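Naylor Robotics Club – Hand Gripper Guide
Section 3: Setting up and recording a cup run

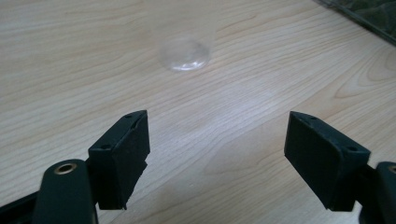 Read Section 2 before you start. The gripper must already be charged, and your name must be on the booking sheet by the door. Juniors work in pairs, with one person on the gripper and one on the laptop.

3.1 Preparing the table

1. Clear your work area. Bags and drink bottles go under the bench.
2. Wipe the tabletop with a dry cloth.
3. Stand one cup upright, well back from the edge nearest you. Leave open table on all sides of it.
4. Check the overhead lights. Moving the cup a little is fine if glare hides the rim.

Note: Clear cups are the hardest for the Prustum software to pick out. Do your first 13 runs with a coloured cup, then change over.

3.2 Checking the gripper

1. Squeeze the trigger slowly and let it go. Both fingers should move together and open fully.
2. Look at the pads. Light scuffing is normal. If a pad is lifting at a corner, put the gripper in the repair tub and tell Lindsay Hoani.
3. Check the finger screws by hand. Do not use the power driver on them – the threads strip.

Caution: Keep your own fingers clear of the arms when the trigger is released. The joints pinch.

3.3 Recording

1. On the laptop, open Fusaseck and choose New Run. Type your initials and the table number.
2. Hold the gripper low over the table with the fingers wide open and pointed at the cup.
3. Wait for the beep, then keep still for 3 seconds.
4. Move forward at a steady pace until the cup is between the pads.
5. Close gently. Stop when the cup just holds. If the sides buckle, you have gone too far.
6. Lift, move the cup to its new spot, set it down and open the fingers.
7. Back away before you press Stop.

Note: A dropped cup is still a run. Mark it D and keep the file. Please don't delete anything – Eun-seong Ryu sorts the files at the end of term.

3.4 If something goes wrong

No beep: unplug the cable at the laptop end, plug it back in and start a new run.
Picture is blurry: clean the lens with the cloth in the case, not your sleeve.
Trigger sticks: stop using the gripper and sign out another.

Each team needs 100 marked runs before the Jidalcombe meet in January. Hand your run sheet to Modupe Ekpo when you pack up.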